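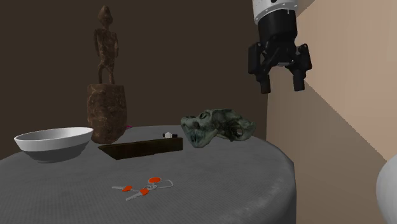 March 2018

Route notes, Hikoveo walking trip, second pass. Kanako Kubo and I went over the Clelto section again and changed the order of the stops. The old plan had guests reaching the harbor market after lunch, when half the stalls are closed. Now it goes market, boat landing, hill path, guesthouse. Total for the day is 12 km on paper. My GPS track came out a bit longer, probably the detour by the cannery.

Bus 53 is still the one to use from the station. It leaves from the far side of the square, and the stop has moved since July. The sign at the old stop is still up, so put this in the guest handout in bold. Fare not checked.

Hill path: 177 steps at the steep part by Kanako's count. I lost track near the shrine. Handrail on the left going up, none on the right. Two people turned back on the last trip, so we should offer the road option in writing and say it adds roughly 3 km.

Yurchenko guesthouse confirmed they can hold rooms until the final numbers are in. Breakfast from seven. They want the dietary list earlier than before. No lift, luggage goes up by the back stairs.
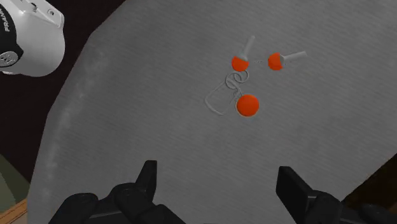

Nama is the open question for the last night. The town is quiet, the beach is stony, and the one restaurant we liked shuts early, but the ferry times fit and the next place along is too far to walk. Kanako wants a small sweet in each welcome packet there, something like a candy on a stick, the size and shape of the orange balls with the white sticks on the gray tabletop. Fine by me if it's wrapped and doesn't melt. Ask the shop by the ferry office first -- they had boiled candy in jars.

To do: redraw the map with the new stop, call the ferry office about bikes, get the Clelto market hours in writing. Kanako has the receipts.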